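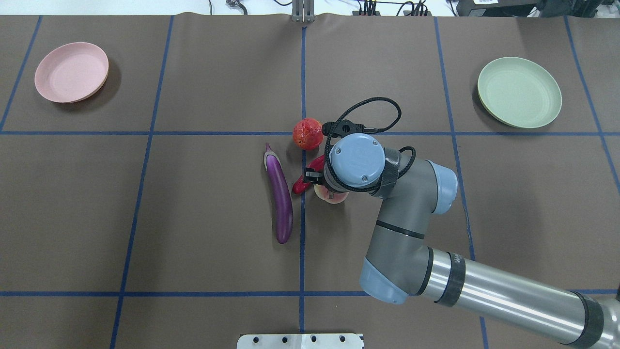 The produce table at Wernidero, with both plates still empty.

Spend an afternoon with the student robotics club at Wernidero and you will hear the word "autonomous" a lot. You will hear it from second-years, from the posters in the hallway, and from the handout the college gives to visiting parents. What you will see is an arm trying to put an eggplant on a plate.

I don't say that to be cruel. Picking up an eggplant is hard for a machine, and the students know it better than the people who write the handouts. But the gap between the talk and the table has bothered me since my first visit, and two more trips have not closed it.

The club calls its project Petchrat. The task sounds simple. Produce goes in the middle of a dark mat marked off with blue tape, and the arm is told to move one item to the pink plate or the green one. The team says it has logged 400 attempts since the fall, each scored by hand as a pass, a fail or a "soft pass." I asked what a soft pass was and got three different answers. One was that the item touched the plate at some point.

In March the club takes Petchrat to Hilow, a regional contest for school and college teams, where the table will be set by somebody else. The rules give each team 12 items and a time limit of 90 seconds per item. The lighting is whatever the hall has. None of this matches the conditions at Wernidero, where the same table gets used week after week.

The club's own numbers look good. Of the last 115 tries, it reports a pass rate of around 80 percent. Ask how many of those had the items crowded together and the answer gets vague. Crowding is where it gets interesting. A chili pepper lying next to an eggplant, with a tomato close by and something round tucked behind, is a fair picture of a kitchen counter. It is also where the arm has to decide what to go for first, and I watched it spend a long time on that decision.

The students have a fix in the works, a planning program named Kavevo that is supposed to choose the order of the picks. It was not ready on any of my visits. The version I was shown ran on a laptop and sorted colored dots. It sorted them very well.

What the students are learning is another matter, and here I have fewer complaints. They can tell you why a cable needs slack before it goes past a wrist joint. They argue about tape placement with real heat. One team member had rewritten the scoring sheet twice because the first version let people be too kind to themselves – a better lesson than anything in the handout.

My complaint is with the frame put around it. The college sells the club as a look at the future of farm work and home care. Parents nod along. Then they go home believing a machine will soon pack their groceries, when the group in the lab would be happy to get a clean run on one pepper.

The team has promised to publish every Hilow result, soft passes listed separately. I plan to read them. Entries close on 16th February.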